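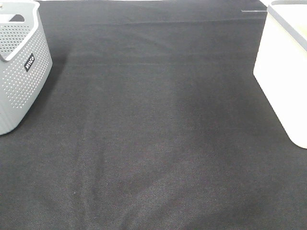 Does black cloth on a worktable always go grey?

Merle Prendergast
I covered my sorting table with black cloth after reading that it hides everything. It doesn't. Every speck of lint shows, and there are pale patches wherever the light catches it. It won't lie flat at the far end either, where there's a crease right across. The shop suggests a 15 pound "fabric reviver" spray, which sounds like nonsense to me. Has anyone had any luck with one?

Ewan McAlister
Save your money. The patches are probably just the nap lying in different directions. Brush it all one way and see if they move. If they do, no spray is going to help. I'd iron the crease from the back on low – test a corner first, as some felts melt.

Waraporn Wongsuwan
get a grey one

Rehema Rweyemamu
I tried a spray on mine and couldn't see any difference after 3 goes. A damp rubber glove lifts the lint well enough. I doubt ironing will last if the cloth is bending over something underneath, so look there first.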